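Draltero project — gallery

Updated November 30, 2018. Azra Grgić

Right, finally some pictures. People keep asking at meetings what the project looks like and I keep waving my hands about, so this page is for them. Short version of the work: we teach an arm to put blocks in a basket by showing it, then we change what it is allowed to see while it does the job and look at what happens to the success rate. Longer version is in the write-up, which is late, sorry — I'm doing the plots again.

Two views go into the policy. One from the wrist, one from a fixed camera by the table. The wrist view is lovely when the gripper is near something and close to useless from far off. The fixed view is the other way round, fine for finding the block, poor at the last bit when the fingers get in the way. None of this is news to anyone who has tried it. What we wanted was a number for how much each one matters, and when.

Gallery bits below. Same place, same session, not neccessarily in order. 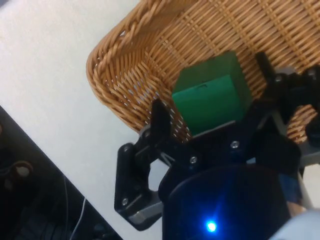

Wrist view, green block and the weave of the basket.

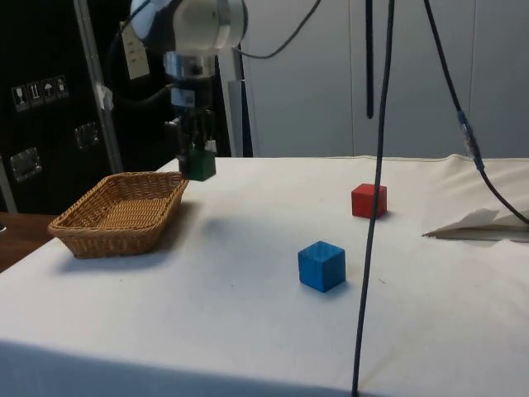
Fixed view. Green cube in the gripper, blue and red still on the cloth.

So, the method. Over 4,000 demonstrations, all by hand, all teleoperated, collected since February. Every one has both views saved with matching timestamps (the early ones didn't match, we threw those away, don't ask). Then we train 4 versions of the same network:

Both views, all the time.
Wrist only.
Fixed only.
Both views, but one of them blanked at random during training.

The last one is the one we care about. We call it Delten in the code, no deep reason, the name was free. Same size network, same number of steps, same demonstrations. Only the blanking differs.

Testing is dull and takes ages. Each version gets 20 runs per start layout. Block in the basket and fingers let go counts as a success. Block on the rim and then off again is a fail. Nudging it in with the side of a finger is a fail too, we argued over that one for most of an afternoon and I still think I was right.

Results so far, in words until the plots are done:

Fixed only — reaches well, grasps badly. Tends to close a bit early and push the block away.

Wrist only — good once it gets there. Often it doesn't get there. Wanders if the block starts at the far side.

Both — best of the plain three, no suprise. But cover one camera half way through a run and it falls apart, and it doesn't seem to matter much which camera you cover.

Delten — slightly behind "both" on the clean test, clearly ahead once a view is lost. Loses the wrist view near the basket and mostly still lets go in the right place. This was the result we were after. Caveat: one basket, one cloth, one set of blocks. Would not bet on it with anything shiny.

Odd thing which I want to look into. Timing of the release gets worse for every version when the arm comes in from the far side of the basket. Not by much, but it's there in all of them. Could be the demonstrations, we probably all came in the same way without thinking. Bevan set has more variety so I'll rerun on that.

Also a bug — two of the early layouts were scored with the old rules. Fixed now, the table in the last set of slides is wrong, please don't copy from it. New one goes up with the write-up.

Next: smaller basket, lighting changes, then the Honby layouts, which are the messy ones. More pictures when there are some worth having. If you want the raw runs, email me and say which layout, the whole lot is too big to send.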